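3.2 Condition of the storage bins

The second part of the study concerns the bins in which small mixed goods are kept before sorting. In the workshops we visited in Drekville, most discussion of storage is about labels and shelf order. The bin itself receives little attention, although it is the thing that the goods touch for the longest time. We therefore decided to record the state of the bins as carefully as the state of the goods.

We examined 49 bins, all of sheet metal and all in daily use. Each bin was looked at by two persons separately, and the notes were compared afterwards. Darlene Bouchard prepared the first version of the form, and it was shortened after a trial in May, when it became clear that the workers did not have time to answer long questions. The final form asks for the type of bin, the number of compartments, the visible wear on each inner surface, and any opening in the floor. It also leaves a free line for remarks. This line was used more often than we expected, mainly for complaints concerning noise when parts are dropped on bare metal.

Wear was divided into four kinds. Scuffing means a dull area with many fine marks going in several directions. Scratching means single lines that can be followed with the eye. Rubbing means a smooth change of shine. Surface loss means that the upper finish ends in an uneven line and a different tone begins under it. In the first two weeks the observers often confused scuffing and rubbing, and 14 forms had to be filled in again. After this we put sample plates on the table in the Gilimov workshop, and the agreement became better, especially for the side walls.

Bins with a divider were treated as a separate group. In these bins the goods are usually kept in the larger part, and the smaller part serves as a reserve or has no fixed use. The workers do not agree whether this is good practice. Some of them told us that the reserve space is soon filled with things which belong nowhere, and that it is better to leave it empty. Others prefer to use it for returned items, so that these do not mix with the rest. We did not try to decide this question. For the records it was enough to write which compartment held goods at the time of the visit.

The divider was more difficult to judge than we had planned. A sloping divider shows different tones depending on the position of the lamp, and a streaked area may look like damage from one side and like a reflection from the other. For this reason the observers were asked to look from two sides before writing. Where they still could not agree, the surface was marked as uncertain and left out of Table 4. The seam at the foot of the divider was recorded only when it was open or bent.

Floors were described by halves, left and right, as seen by a person standing at the front wall. Holes were noted with their place but were not measured. We did not ask for the origin of the holes, because the answers in the trial were only guesses.

Figure 3 shows a bin of the divided type. The rear compartment is narrow and empty, and five objects lie in the front one. On the form, the floor of the front compartment would be entered as scuffed, with one small round hole near the lower left. The divider would be entered as surface loss, as its pale upper part meets the darker lower part in a ragged line. The far wall of the rear compartment has a group of thin diagonal scratches, and the right side wall has faint rubbed marks.

Figure 3. Divided sheet-metal bin, with goods in the front compartment.

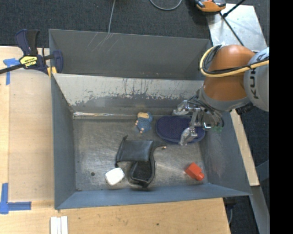
Rosaire Gauthier, after reading a draft of this section, objected that a form of this kind treats all wear as a fault, while in his experience a scuffed floor holds small parts in place better than a new one, and he asked that the word "damage" be removed from the headings of Table 4.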